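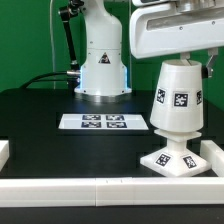
Testers wanted - Ravau tabletop assembly kit

Sarau is looking for people to try the Ravau kit before it ships to schools and small shops. Paid. Mollham workshop, August start.

What you'd be doing: setting up the arm from our printed guide, running the lamp task and the tray task, writing down where you got stuck. We watch, we don't help much. Then a short talk with whoever is on shift.

Who we want
- 17 people, any background
- OK on your feet for 2 hours
- can follow written instructions, and will tell us when they're bad
- no robot experience needed. If you have some, fine, say so

Not for you if you've worked on the Tapley gripper or tested for us last year. Sorry.

Also need one part-time bench tech, mornings. Swapping gripper fingers, sticking on new markers, reprinting lamp parts, keeping the logs strait. Some soldering. Pay depends on experince, ask.

To apply: a few lines to Amber Sowerby, Sarau, Unit 841, Mollham. Put TESTER or BENCH at the top. Tell us which mornings you can do - afternoons are full already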